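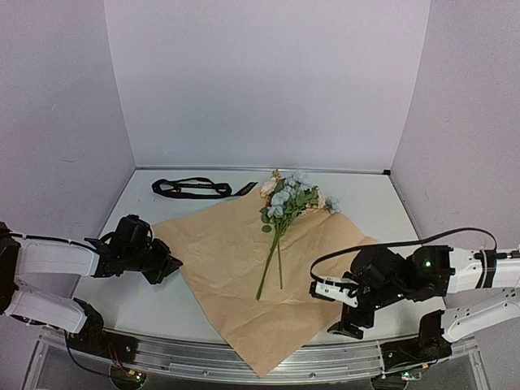
Gernow Flower Share: Frequently Asked Questions

How does the share work?
You pay once before the season and pick up a bunch of cut flowers every week for 13 weeks. We grow everything in our field at Nistusthorpe and cut it the evening before pickup.

When does the season start?
Usually in June, once the nights are warm enough. The last bunches go out in September. Members get an email with the first pickup date.

Where do I pick up?
At the farm stand, between 2 p.m. and 7 p.m. There is a second pickup point at the Sundaram bakery, which closes at 5. Choose one when you sign up. To switch, write to Quyên Bùi at least two days ahead.

What if I can't come one week?
Send a friend, or skip the week and take two bunches another time. You can do this twice a season. Bunches left at closing are given away.

Can I choose the flowers?
No. Each bunch is made up from what is ready that day. Early weeks are mostly snapdragons and sweet William, and later weeks have zinnias and dahlias. If you have a lily allergy or a cat in the house, tell us and we will leave lilies out.

How are the flowers wrapped?
In paper, without plastic sleeves. Bring a bucket with a little water if your drive is longer than 35 minutes.

How do I make them last?
Cut the stems again at home and strip any leaves below the water line. Change the water every other day. Keep the vase away from ripe fruit and direct sun.

Do you spray?
We don't use insecticides. You may find an earwig in a dahlia. Shake the bunch outside first.

Do you do weddings?
Small ones only, up to 200 stems, and not in August. Ask Lindsay Bright for a price list. We sell buckets of loose stems but don't do arranging or setup.

Can I get a refund?
Until the end of April, yes, in full. After that you can pass your share to someone else. Let us know the new name so it is on the pickup sheet.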